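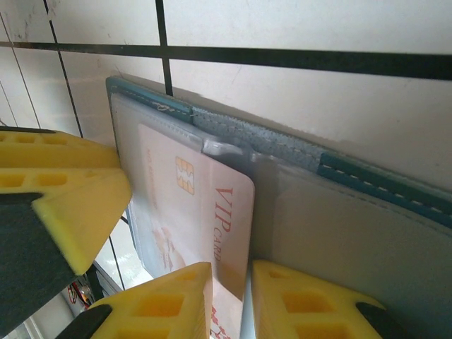
Print this page
E-mail this page

Dramero Student Manipulation Project
Progress report to the Jendotberg Fund, July

1. Status
The student team completed the second work package. Its subject is the handling of thin, flexible articles, with a stitched card holder and its clear sleeves as the main test article. The page-turning task remains open and carries over to the next period.

2. Work done
Shivam Rathore rewrote the grasp routine so that closing force is set per article. Antonina Nechyporuk maintains the trial log, which now holds 329 entries. Each entry records the start pose, the commanded force and the outcome as judged by 2 students.
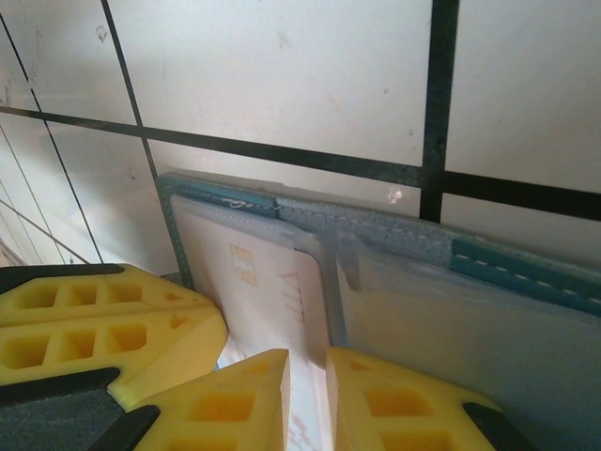
Approach angle has more effect on the outcome than closing speed. A shallow approach tends to push the article along the surface before the fingers close. The team therefore fixed the angle for all further trials and varied force only. Clear plastic gives poor depth readings, and the routine falls back on the stitched border to locate the edge of the holder.

3. Open items
Separating one sleeve from the next is unreliable. Ro-un Han is testing a two-step motion in which a sleeve is raised at its free end and then carried over. The 12 sessions budgeted for this item have been used. We request that 200 hours of bench time be moved from the Kang work package. 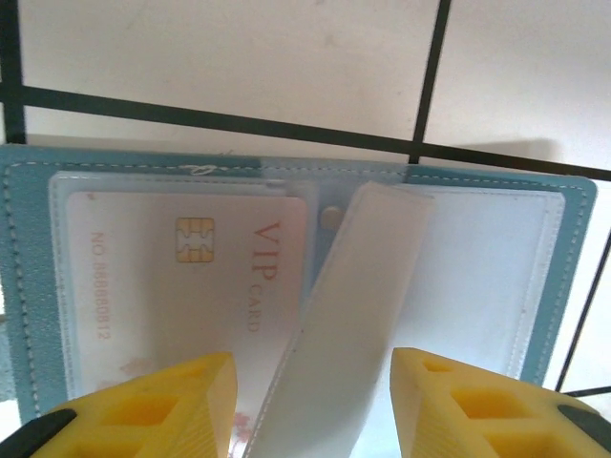

Fionnuala Ó Briain replied that the transfer is acceptable provided the Kang schedule is reissued first, and asked that failed separations be logged by cause from now on. She would also like the fixed approach angle stated in the next report.

Both points will be met. The revised schedule is with Gopinath Shetty for signature.

Print | E-mail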